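Fumgate Forums > Manipulation > End effectors and sensing

Topic: Metal two-finger grippers on soft food, head camera vs wrist camera

stillwater_71
Posted in June, 9:40 am

We are trying out the stock two-finger grippers on steamed buns before we spend money on anything softer. The task is moving buns between an electric steamer and a plate. We have two arms, only the right one works on the buns for now, and we have a head camera plus wrist cameras.

What I want to settle is whether to buy the Tument silicone fingers or put the same money into a better wrist camera. The controller is a Wendard and I do not plan to change it.

Settings so far: grip force capped at 60 percent, open width left at maximum on approach. We logged 1,046 picks with the head camera only and then the same number with the wrist view added. I have not gone through all of it yet.

Two head camera views, then one from a wrist camera:
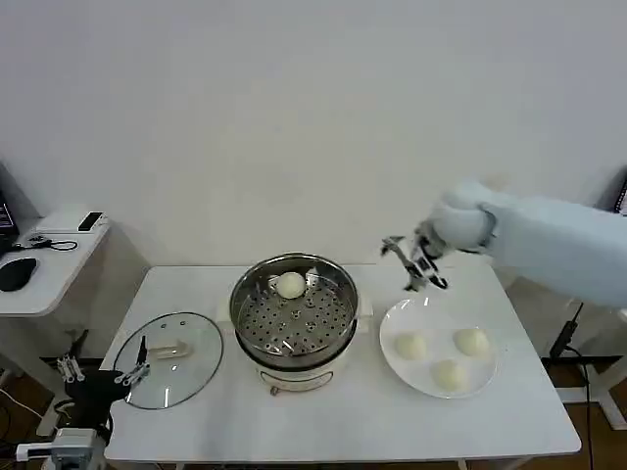
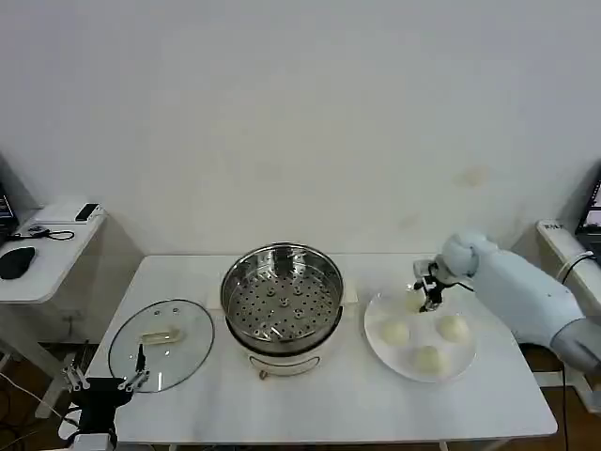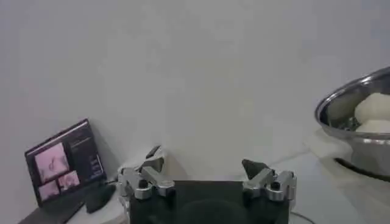 Re: Metal two-finger grippers on soft food, head camera vs wrist camera

kelpline
10:15 am

Buy the fingers. Bare metal on bread dough of any kind leaves marks. We ran the Tument set on rice cakes and went from a force window I could barely hit to one I didn't have to think about. The camera can wait.

otto_relay
10:32 am

I don't agree. Look at the first head view. The gripper is over the plate and you can see the buns fine, but in the second one the bun at the back of the plate is partly hidden under the gripper. That is where your policy has to guess. Softer fingers won't fix a bad approach.

Wrist camera first. Check the mounting angle too. In the wrist shot most of the upper part is blank wall. You would get more out of it tilted down toward the table.

stillwater_71
11:05 am

The tilt is a fair point. The bracket has two hole positions and I used the upper one. I'll move it.

kelpline, did the silicone pads change your open width? I need clearance inside the steamer insert, and the walls are close when a bun sits near the back.

kelpline
11:20 am

Yes, you lose a few millimeters per side. It was fine for us on a flat tray. In a pot I would measure first.

benchnoise
1:48 pm

Two things from our side.

1. The polished steel will bother a depth camera more than the buns will. We had a Kavanagh stereo unit looking into a steel bowl and got holes in the depth map all along the rim. We ended up on RGB only. Same with glass lids.

2. Don't compare on pick success alone. Log the place as well. Ours picked well and then dragged the item on release when the fingers opened too fast. Slowing the open speed helped more than either thing you are shopping for.

otto_relay
2:03 pm

Agree on the open speed. Still think the camera comes before the fingers.

kelpline
2:10 pm

And I still think it doesn't. A marked bun is a failed bun if somebody has to serve it.

stillwater_71
5:30 pm

Nobody is serving these, but I take the point. Plan for the next run: lower bracket hole, slower open, same metal fingers, another 2,072 picks. If the marks are still bad after that I'll order one pair of the Tument fingers for the right arm only and post the numbers in this thread.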